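Cups, lids, and the great coffee corner rethink

February, posted late by me, Paju

OK quick one because I have a load of laundry going and a train at 6.

I have been trying to sort out the hot drinks situation for the Clatetus open evening. Tea, coffee, a bit of cocoa. You would think it's the easy part of the night. Last year the line went out the door and down the hall, and it wasn't the kettle's fault. It was the cups. People standing there peeling two cups apart, dropping a lid, going back for a stirrer, coming back again for sugar. Meanwhile the person behind them wants only hot water and can't get to it.

So this year – a plan. Sort of.

First thing was buying the right stuff. I went with Prelter for the big cups, plain white, no sleeve. A case is 900 and yes that is too many, but the smaller case was nearly the same price and paper cups don't go off. They're under the bed. My bed. Fine.

The small ones I already had, left over from a tasting thing we did in the fall. I counted them one evening in front of the TV: 117. Not enough for everybody but enough for cocoa, and cocoa should be in a small cup anyway. Nobody under ten finishes a big one. I've wiped up the evidence.

Lids. Ugh. Lids are where it goes wrong. I ordered from Gresance, and the first lot were a hair too small, so they sort of sat on top looking like lids and then popped off if you breathed. Sent back. Second lot fit. If you're doing this yourself, take one cup out of the case and try one lid on it BEFORE you open the whole sleeve. I know. I know.

Total for the lot, cups and lids and stirrers and napkins, 1683 in the local money, and I've got the reciept somewhere in my coat.

Then the layout. I wanted to see how it went on a proper big table and not on my kitchen counter where everything is eight inches from the sink. Only put out a few bits. Tall cup, lids next to it in the black square holder, small cup with the stick already in. Main thing I wanted to know was whether the lids want to be near the cups or further down, past the milk.

Near the cups looks tidy. But then you pick up your lid first, and you're holding a lid and an empty cup and trying to work the coffee urn with an elbow. Further down is better. Milk, sugar, stirrer, THEN lid. So the holder moves. I like the holder though, it keeps them in a stack so you can take one without touching six.

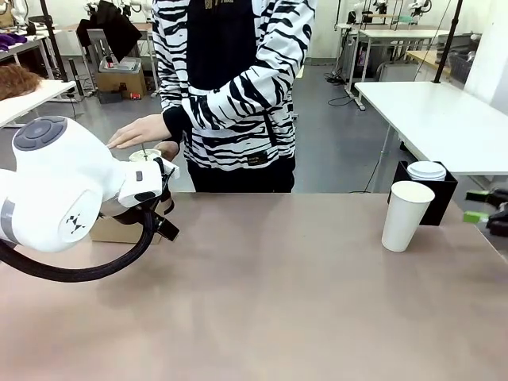 The order I'm going with

Left to right, if you're standing in line:

1. Big cups, stacked upside down. Keep the stacks short, no more than 18 in a stack or they lean.
2. Coffee, then hot water. Tea bags in front of the hot water, not behind it. (Last year: behind. Sleeves in the steam.)
3. Milk and the other milk.
4. Sugar, stirrers. Stirrers standing up in a cup of their own so you take one by the end.
5. Lids, in the holder. Spare sleeve in the box under the table.
6. Trash. Big one. Then another big one by the door.

Cocoa gets its own table on the other side of the room. Small cups, stick already in, someone pouring. No self serve on cocoa. I am firm on this.

Things I still haven't worked out

Where the napkins go. They were at the end last time and everyone needed them in the middle. Maybe two piles?

Whether to pull the cups apart beforehand. They stick together, the paper ones, especially if the case has been sitting somewhere cold. I did a stack while I was on the phone with my sister and it took no time at all – but then you've got loose cups all over and they need to go back in something clean. A cardboard box with a liner, probaly.

Tablecloth or no tablecloth. A bare smooth table wipes down in one go. A cloth looks nicer for ten minutes. Leaning bare.

And somebody has asked about bringing your own mug, good idea, but where does the mug line stand? Same line I guess. Same line, they just skip step one.

Washing machine's beeping. If you have a good trick for napkins put it in the comments, I'll read them on the train.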